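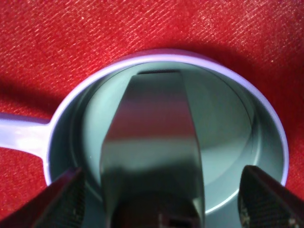
Plastic measuring cup on a red cloth.

Kitchen Helpers and Home Bakers Wanted, Kernevville

Woston Test Kitchen is looking for people who bake or cook at home to try out measuring cups and spoons for a comparison we are putting together this spring. You do not need any training. If you can follow a recipe for muffins, you can do this.

What you will do
Each session lasts 90 minutes. You will measure flour, sugar, rice, oil and water with several cups, level them off, pour them out and fill in a short form about the handle, the rim and how easy the cup was to empty. At the end you wash and dry what you used.

Who can take part
Adults 18 and over who cook at least twice a week. We would like to hear from left-handed cooks, and from people with arthritis or a weak grip. The flour contains wheat, so please do not sign up if you have a wheat allergy. Closed shoes are required and long hair must be tied back.

Pay
$47 per session, paid by check on the day. You may come to more than one session.

Where and when
Upstairs kitchen, 300 Prustthorpe Road. The first session is Saturday, May 18, 2019, at 10 a.m. There are 15 places. Parking is behind the building and there is an elevator.

To sign up, call the front desk and ask for Latifa Benkirane. Leave your name, a phone number and any food allergies. Questions about access or parking can go to Callum Holroyd at the same number.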